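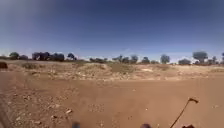

3 min read

Call for participants: isolation study at Groduvbridge, opening in November

Pukarex is looking for adults to take part in a crew isolation study at our Groduvbridge site. The study is part of Coretico, our program on how small crews eat, sleep and share work on long space missions. You do not need a background in science or flying.

What the study involves

Crews of 6 will live and work in a closed habitat for 27 days. The habitat is called Lý. It has sleeping bunks, a galley, a work area, one exercise room and one bathroom. Once the hatch is closed, you will not go outside except for scheduled suit walks, and you will have no live contact with family or friends. Written messages are passed in and out with a delay.

Each day follows a set schedule. You will do maintenance tasks, computer tests, exercise and short questionnaires. Sleep is planned at 8 hours a night, though some nights will be cut short as part of the study. Meals are shelf-stable and prepared by the crew. We record what you eat and how you rate it, and we take saliva samples each morning.

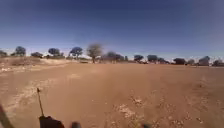
Open ground and tree line under a clear sky.

Who can apply

Applicants must:
- be between the ages of 25 and 55
- be in good general health and a non-smoker
- be able to read and speak English well
- be able to attend two days of screening before selection
- be free for the full stay, plus three days of training before it and two days of follow-up after

We cannot accept people with severe food allergies, sleep apnea or a history of claustrophobia. If you take prescription medicine, list it on the form. Many medicines are fine, and the study doctor will decide case by case.

Payment

Participants who complete the stay receive $1,894. Travel to and from Groduvbridge is paid separately against receipts. You may leave the study at any time, for any reason. If you leave early, you will be paid for the days completed.

Privacy

Common areas in the habitat are recorded on video and audio. Bunks and the bathroom are not. Your data is stored under a code number, and your name will not appear in any report.

How to apply

Fill in the participant form on the Coretico page and attach a one-page letter telling us about a time you lived or worked in close quarters with other people. Do not send medical records at this stage. Those called for screening will get a list of what to bring.

Forms are read in the order they arrive. You will hear from us by email whether or not you are selected. Applicants who pass screening but are not placed in a crew may be asked to serve as backups, and backups are paid for the training days.

Posted 2021-08-08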